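Minutes of the Bench Practice Meeting
Palel, Nikville site, upstairs meeting room
Wednesday, 2:00 p.m.

Chair and note taker: Ryota Minami
Also at the table: the day crew, the evening crew, and two guests from Barredo who joined for items 2 through 4

1. Welcome and last month's notes

Ryota opened by thanking everyone for coming up so promptly after lunch, and gave a particularly warm welcome to the Barredo guests, who had driven a good long way and were very gracious about the parking. The March notes were read through and accepted with one small fix (the drinkware rule had been written down as "suggested" when the group had clearly agreed it was required). That has been put right in the shared copy.

2. Clear space in front of the gripper

This took up the better part of the afternoon, and it was a good, friendly discussion. The rule as it stands says that a session starts with the fingers open, the mat clear beneath them, and bottles and cans set well back toward the far side of the table. The day crew has been doing this faithfully and likes it. The evening crew felt the wording left too much to the eye of whoever was setting up, and asked for something a new person could follow without having to call over a neighbor.

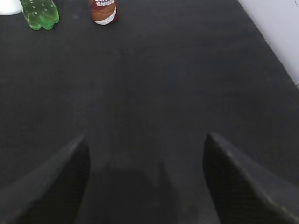

After a fair amount of back and forth we settled on a hand span. If you can lay your open hand flat on the mat between the fingertips and the nearest object, you may start. One of the Barredo guests said they had tried tape lines for the same purpose and were forever peeling them up and laying them down again whenever the table was rearranged, so there was some relief that we had not gone that way.

Agreed: the hand span goes into the start checklist as line 2. The operator does the check with motion disabled, and says "clear" out loud before enabling it again.

3. Speed near drinkware

Ryota reminded the group that the slow setting is meant for any approach to a cup or mug, including approaches where the arm is only passing by on its way to something else. Several people admitted they had been reading it as applying to grasps alone, which is an easy mistake to make from the way the sentence is laid out on the card.

The wording will be changed to "slow whenever a cup, mug or bottle is within a hand span of either fingertip." It is a bit of a mouthful, but everyone could repeat it back after a couple of tries, and that seemed like a fair test.

There was also a kind reminder from the evening crew that the stop button should be within reach of the person watching, and that the person watching should be doing only that. Phones stay in the tray by the door during a run – this applies to visitors too, and to the chair, who took the point with good humor.

4. Crowded counters

The question here was how full a counter may be before we call it off limits for practice. Some of us enjoy a busy layout, with bottles along the back by the wall and mugs in front, and there is real value in learning to work among handles and rims. Others worry that a nudge on one mug soon becomes a nudge on its neighbor.
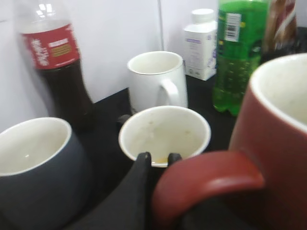 We agreed that crowded layouts are allowed, with a second person watching, and that handles should be noted on the setup sheet before the run, since a handle reaching toward the fingers changes the safe way in and the safe way out. The operator is to plan the exit before starting the approach. Cups with anything left in them are permitted for practice, and they get rinsed at the end of the shift by whoever signed the sheet. Bottle caps are to be checked by hand before motion is enabled.

The Barredo guests asked whether we would share the setup sheet with them. We would be delighted to, and Ryota will send it over.

5. Log review

The log now stands at 3,257 entries. The group was pleased with how steadily people have been filling it in, even at the end of long shifts. A sample of 30 was read before the meeting, and 8 of those had no name in the "watched by" box. No one was singled out, and no one will be, but please do fill in that box before you go home.

The copy kept on Tremen will be made read-only after each shift. Corrections go in as a new entry that refers to the old one – please leave the original as it was.

6. Actions

Ryota: revise the checklist and the speed card, and send the setup sheet to Barredo.
Day crew: try the hand span check on every start until we next meet, and bring comments.
Evening crew: draft a short paragraph on planning the exit, in everyday words.
Everyone: "watched by" box.

The meeting closed at 3:40 p.m., with thanks to the evening crew for the lemon cake.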